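2022-06-18 - dye bench, indigo vat 2, rebuild and first dips 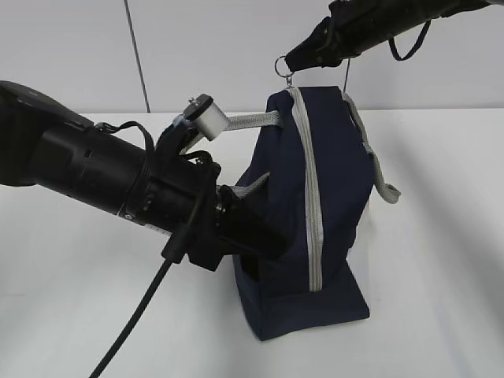 Vat 2 was dumped after the last run gave gray, streaky color on both test cloths. Old liquor read pH 9.1 and had gone a flat blue all the way down, no green under the surface. Judged not worth reviving. Tank scrubbed with hot water and soda ash, rinsed twice, left open overnight.

**Stock**

- indigo powder, Kuusk, new tub
- hydrated lime, Drerkden, opened in November, lid had been taped
- fructose, plain grocery grade

Lime is the weak point here. Old lime picks up carbon dioxide and turns to chalk, and chalk will not hold the pH. Put a spoonful in vinegar before weighing: slight fizz, not much. Used it anyway and added a little extra at the end (see below). New bag to be ordered before the next build.

**Recipe**

Ratio 1 : 2 : 3 by weight, indigo to lime to fructose.

- indigo 400 g
- lime 800 g
- fructose 1200 g

Indigo wetted out first in a jar with warm water and glass marbles, shaken until no dry powder showed at the rim. Took longer than the Wullach powder did. The Kuusk is finer and floats more. Water in the tank at 52 C when the paste went in. Fructose next, stirred until clear, then lime in four portions with a rest between each. Stirred in one direction only, slow, paddle kept under the surface.

**Readings**

| time after last lime | pH | temp C | surface |
|---|---|---|---|
| 15 min | 11.4 | 50 | blue, dull |
| 45 min | 11.3 | 47 | coppery film starting |
| 2 h | 11.0 | 43 | full film, small flower |
| 4 h | 10.6 | 38 | flower steady, liquor amber in jar |

The drop between 2 h and 4 h is faster than I like and fits with the partly spent lime. Added 40 g more after the last reading, stirred, let settle for an hour. pH back to 11.0. Liquor stayed amber, so the reduction was not disturbed.

Meter probe was recalibrated in the morning at 7 and 10. It has no 12 buffer, so anything above 11 should be read as approximate.

**Cloth**

Flenar cotton twill, undyed, cut from the end of the roll. Dry weight of the lot 1751 g. Scoured at a simmer for two hours with soda ash and a little neutral soap. Scour water came off yellow-brown, second scour nearly clear. The selvage still beads water slightly when dripped on, the center does not. Expect paler edges.

Two control pieces left unscoured on purpose and marked with a knot in one corner.

**Dips**

All pieces wetted out and squeezed before going in. Kept above the sediment with the mesh rack.

1. 10 min in, 20 min in air. Green to blue in under two minutes. Even.
2. 10 min in, 20 min in air. Noticeably deeper. One fold line on the long piece, opened by hand as soon as it was out.
3. 5 min in, 30 min in air. Small gain only.
4. 5 min in, left to hang.

Controls took color in patches after dip 1 and never caught up. No surprise there.

After dip 4 the long piece is a true navy while damp. It will dry at least two shades lighter. Not rinsed yet - want a full night of oxidation first, then a cold rinse, then a dilute vinegar bath to bring the lime out, then a hot soap wash. Last time the vinegar step was skipped and the cloth stayed harsh and rubbed off on everything.

**Crocking, for comparison**

Ran the dry rub on the older cloth from vat 1 while waiting. 568 strokes with white cotton on the block. Light blue mark, no visible wear on the face. Wet rub much worse, as usual. The same test goes on today's lot once it has been washed and dried flat, same block, same number of strokes, or the two can't be compared.

**To do**

- order lime, smaller bag, decant to a screw-top jar the day it arrives
- get a 12 buffer
- feed vat 2 with fructose only, 100 g, tomorrow, then check the flower before stirring
- skim and keep the flower before each dip session
- label for the vat 2 lid still has the old build on it, replace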